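Project report: a home arm that picks things up off the floor

Submitted 30/09/2023
Module: Practical Automation, Kurkdale

1. What the project is

I wanted a robot arm that could move ordinary household objects from the floor to somewhere more useful. The design is called Skekus. It is worked out on a desk in my bedroom, and all of the movement so far has been done in simulation. Parts for the physical arm are being made in the Ollivach workshop, where I have a shelf and a share of the bench on two evenings a week.

The decision to simulate first was about money. The budget was £389 and one stripped gearbox would have used up a good part of it. In simulation I can drive the gripper into the floor as often as I like and reset.

2. The simulated house

The rooms are meant to be the sort of place the arm would work in. There is a wood floor, a kitchen counter, a window with a garden outside and a glass door. I spent longer on the lighting than I had planned, as the wrist camera gets confused by glare and I wanted some glare in there to deal with.

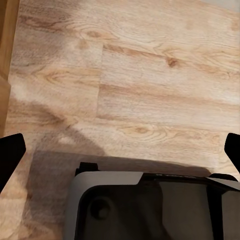

The wrist camera is the main sensor. It is mounted so that both fingers are in view, which costs some of the picture but gives the program a fixed reference. Early on I had it mounted further forward and the program had no idea where its own fingers were unless the joint readings were perfect. Moving it back solved most of that.

Shadows were the next problem. The arm throws a shadow on the floor and my first object finder treated the edge of it as the edge of an object. I tried raising the contrast threshold, which made it miss pale objects. In the end I trained it on more floor with nothing to pick up, including knots in the wood and patches of bright reflection, and the false finds dropped a lot. I should have kept a proper record of the runs before and after this change. I only started saving logs in May.

3. Gripping flat things

The first test objects were blocks and they were too easy. Flat things are much harder. A framed poster is thin and wide, and its weight sits a long way from wherever you hold it. The gripper can only take it by an edge.
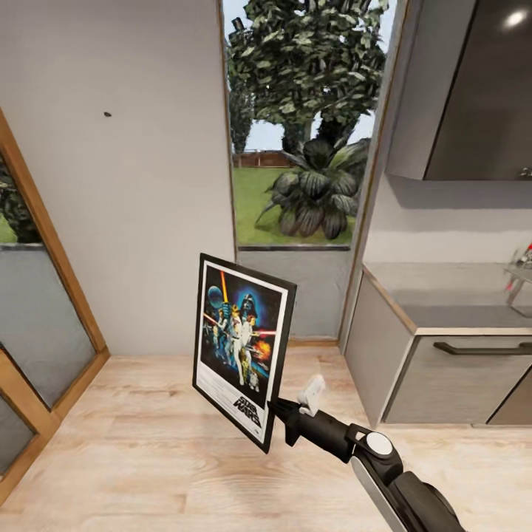 The grip force is set in the control file as a percentage of the motor's limit. I settled on 70 for frames. Lower than that and the frame turned in the fingers when the arm sped up, and higher values made the simulated contact jitter. I don't expect that number to carry over to the real gripper, which will have rubber pads that the model doesn't have.

I also had to slow the wrist down. The path planner I used, Ejigu, treats the arm as if it is holding nothing, so it was happy to swing a frame into a wall. I added a box around the held object and made the planner check that as well. It is slower to plan but it stopped the worst collisions. Planning now takes up to 15 seconds for an awkward move, and I would like to bring that down.

4. Working near the sink

Metal surfaces were left until last.

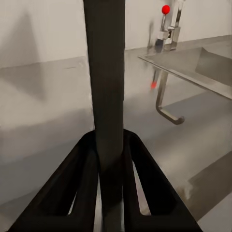 Reading time: 3 minutes

The difficulty with a polished surface is that the program sees some things twice, once where they are and once as a reflection. Bright colours are the worst for this. My fix is crude: anything found below the level of the floor in the depth estimate is thrown away. It deals with clear reflections and does little for blurred ones.

Taps are marked as no-go areas by hand for now.

5. What is left to do

The base plate and the first two links have been cut at Ollivach. The fingers are still to be printed, and I want to try them with and without the cutouts before deciding. The wiring diagram is in the appendix along with the control file.

If I did this again I would choose the test objects before designing the gripper. I drew the fingers with blocks in mind and have been working around that since.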